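Cleaning and Touching Up Painted Metal Sorting Bins

Posted June 8, 2021 by Elmarie Mokgethi
Filed under: Workshop upkeep

Large open-topped bins take most of their wear in two places: the floor, where items are dropped and dragged, and the sloping panel, where they slide. Paint on the slope goes first. Once it has chipped through to the metal, rust begins under the edges of the remaining paint and works outward. The procedure below covers bare steel floors, painted steel walls and painted sloping dividers. It does not cover galvanized or plastic bins.

Tools and materials

Stiff nylon brush
Plastic scraper, 2 inches wide
Dish soap and warm water
Lint-free rags
Denatured alcohol
Sandpaper, 120 and 220 grit
Fine abrasive pad
Rust-inhibiting metal primer
Enamel topcoat, brush grade
Masking tape
Nitrile gloves, safety glasses, dust mask

If the bin is old or its paint history is unknown, test for lead before sanding or scraping. If the test is positive, stop and have the bin stripped by a qualified contractor.

Step 1. Empty and inspect

Take everything out, including bowls, cups and loose hardware. Disconnect and lock out any powered equipment within reach of the bin. Look along the slope at a low angle with a flashlight. Thin dark scratches that a fingernail does not catch on are surface marks and can be left alone. Chips with a raised edge need to be sanded. Brown staining should be rubbed with a damp rag; if it comes away completely, it was transferred from something else and the paint below may be sound.

Check the seam at the foot of the slope separately. Grit collects there and holds moisture against the metal.

Step 2. Wash

Mix a small squirt of dish soap into a quart of warm water. Brush the walls from top to bottom, then the slope, then the floor. Use as little water as will do the job – standing water in a seam is worse than the dirt it replaced. Wipe with a clean damp rag, then a dry one. Leave the bin open to the air until the seams are dry. 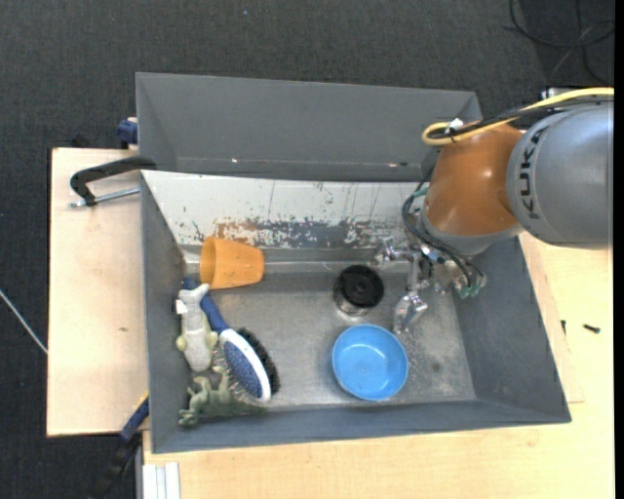
Step 3. Remove loose paint and rust

Hold the scraper nearly flat and push toward the center of each chipped patch. Stop when the paint resists. Sand the patch with 120 grit until the brown is gone and the metal is bright, then feather the surrounding paint with 220 grit for an inch on every side. The transition should not be felt through a glove.

Pitted rust will not sand out fully. Treat the pits with a rust converter, following the time on the label, and do not prime until it has cured.

Vacuum the dust. Do not blow it out with compressed air.

Step 4. Treat the floor

A bare metal floor should stay bare. Paint on a working floor lifts within weeks and ends up on the contents. Scuffs are not a defect. Rub dark spots with the fine abrasive pad, working in one direction, and wipe with alcohol. A spot that remains after a minute of rubbing is usually a stain in the surface and can be recorded and left.

Step 5. Prime and paint the slope

Mask the floor and side walls where they meet the slope. Wipe the sanded areas with alcohol and let it evaporate. Brush on one thin coat of primer, covering all bare metal and overlapping the feathered edge. When it is dry to the schedule on the can, sand lightly with 220 grit, wipe, and apply two thin coats of enamel. Thick coats stay soft and mark easily.

Remove the tape while the last coat is still slightly tacky. Allow the full cure time before loading the bin. Dry to the touch is not cured.

Inspection interval

Our bins at the Junville shop are inspected every 500 operating hours. Gerrit Motaung keeps the log, with one line per bin: hours, condition of slope, condition of floor, action taken. Bin 20 had reached 1,574 hours on its original slope paint before it was first touched up, and by then the lower edge needed converter along its full width. Shorter intervals would have kept that to a sanding job.

Notes

Pale enamel shows scratches sooner than gray. It also shows rust sooner, and I prefer it on the slope for that reason.

Lerato Dlamini asked whether a rubber mat could replace the paint. It can on a flat floor. On a slope it changes how items slide, and a glued mat hides the seam.

Keep leftover enamel in a full, sealed container labeled with the bin number and the date. Color match on small patches is poor between cans – repaint the whole panel if appearance matters.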